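Does folding a T-shirt on the bed get you anywhere?

Every few years someone sells us a new way to fold a T-shirt, and every few years I fall for it. I have owned the plastic board. I have watched the two-second trick, the one where you pinch, cross and flick, and I have managed it exactly once, in front of no witnesses. So when the people behind the Jullcombe method wrote to say their fold would save 3 minutes a basket, my first question was how slowly they thought I was going now.

The idea comes from Samuele Melis, who ran a hotel laundry before he took up teaching. You lay the shirt sideways across a made bed, turn up the lower edge in a band and pull the band taut at both corners before doing anything else. The tension, he says, does the work an iron would otherwise do. Melis charges $74 for an afternoon of this, and his classes fill.

I'm willing to believe the part about the bed. Most of us fold on one already, usually with the cushions shoved to the end and half the contents of a parcel still waiting on the floor.
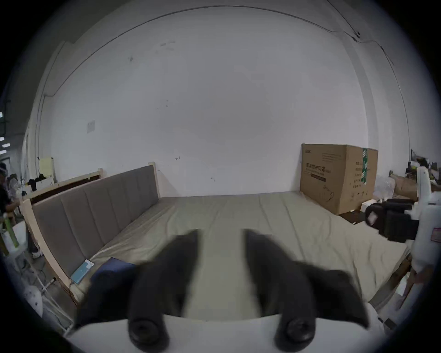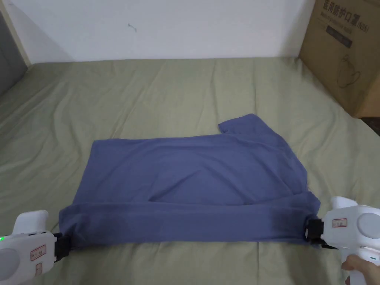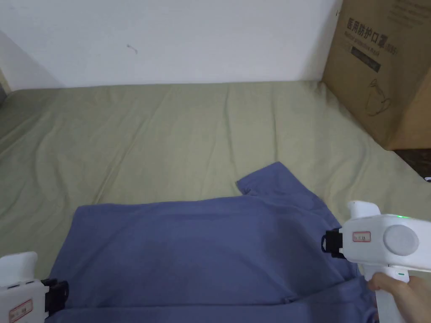 The trouble with soft surfaces

Loredana Sartori altered clothes for most of her working life and has no patience for bed folding. "A mattress gives," she told me. "You pull the hem straight, you let go, and the cotton goes where it likes." She folds on the kitchen table, standing up, with the collar pointing away from her.

I tried both with 11 shirts of my own, all of them old enough to have opinions. On the table the edges were sharper. On the bed I was more comfortable and noticeably sloppier, and the sleeves were a nuisance either way. Melis wants the band turned up before you deal with the sleeves. I found that whichever one I'd neglected would stick out of the finished parcel and have to be tucked in later, and there went my savings.

As for the 3 minutes, I never found them. I may have found one, on a grey afternoon with the radio off.

What stayed

I did keep the taut band. A good pull at both corners takes out most of the small creases, and it costs nothing, certainly not $74. The rest I've let go. My shirts spend their lives in a drawer that doesn't close properly, and by April they were back to being folded in thirds, the way my mother did it.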